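Nustcombe Makers & Menders Forum
Board: Glues, tapes and regrets
Thread: Black cloth on the craft table – keep it or bin it?

lleucu_ifans
Started this thread on Monday, 7.40pm

I put a black cloth over my craft table in August and have been defending it ever since.
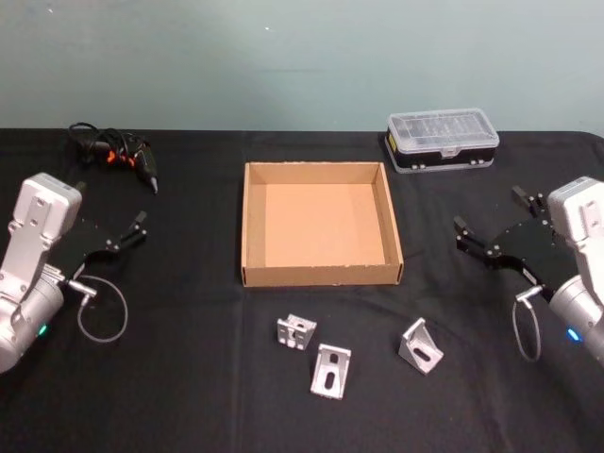
My sister says a cloth under a hot glue gun is asking for trouble. My view is that the table was my gran's and I would sooner ruin fourteen cloths than have one blob of glue on it. Mine creases, it shows every speck of dust in the county and it cost me next to nothing off the market. I like it. Things show up against it, especially the pale beads I used to lose.

So: cloth, or something sensible? And where does everybody put the glue gun down between goes? I lay mine on its side, which I gather is a sin.

parkgate_pete
Member, 2,518 posts

It is a sin. Stand it up on its little wire legs with the nozzle over a tile. On its side, the melted glue can creep back where it shouldn't and then you've got a gun that dribbles from the wrong end. Ask me about the carpet in the back bedroom. No, don't.

Silicone baking mat, any supermarket. Glue peels off it once it's cold. Cloth is for conjurors.

tuppence
Member, 191 posts

The wire legs on mine fell off the first afternoon, as they do on every glue gun ever sold. Since then it has lived on its side on a saucer and we've been very happy together.

I'm for the cloth, with conditions. Cotton, washed first, ironed if you're that sort of person. Not polyester, which melts before you've finished saying "is that polyester". Lleucu, what's yours made of?

lleucu_ifans

No idea. The man on the market called it "quality". I held a corner near the nozzle just now and lost my nerve.

parkgate_pete

That'll be polyester then.

Nester
Moderator

Can I gently point out that the sticky at the top of this board says not to leave a hot gun lying on fabric at all, cotton or otherwise. Tile, tin lid, old baking tray. Unplug it if you leave the room, even for the door. I wrote that sticky after the business with the pelmet and I'd like at least one person to have read it.

tuppence

I've read it. I thought the pelmet was the best part.

riren_road
New member, 3 posts

Different opinion. The problem with a cloth is that it moves. You lean on it to reach for something and the whole job comes with you, including the thing you glued a second ago and were so pleased with. If you must have one, clip it under the table edge. Bulldog clips, 50p for a bag in the shop opposite the Park gates, where they also do a good line in string.

And a tray on top for the messy part. Cardboard does nicely. You glue inside the tray, drips land in the tray, tray goes out with the recycling.

parkgate_pete

Card with glue all over it doesn't go in the recycling.

riren_road

Mine does.

parkgate_pete

Then you're the reason they send the leaflet.

lleucu_ifans

I do like a cardboard tray, for what it's worth. I've been using them for years and had no idea it was a system.

Now the creases. I've tried smoothing it with my hands and pulling it from the back. The fold lines have been there since the day I bought it and I think they intend to stay.

tuppence

Tumble dryer, ten minutes, damp flannel in with it, then straight on to the table while it's warm. If it's the polyester Pete has his heart set on, low heat. For the dust, go over it with a sticky roller before you start. Or wrap parcel tape round your hand the wrong way out, same thing and you feel like a boxer.

parkgate_pete

Or buy a baking mat. No creases, no dust to speak of, wipe and done. I'll keep saying it.

Nester
Moderator

You've said it in four threads this month, Pete.

parkgate_pete

And who's taken any notice?

lleucu_ifans

Right. I'm keeping the cloth, clipping it down, and putting a spare bathroom tile on it for the gun. Pete, I've bought a baking mat as well. It's going under the shortbread.

tuppence

What flavour?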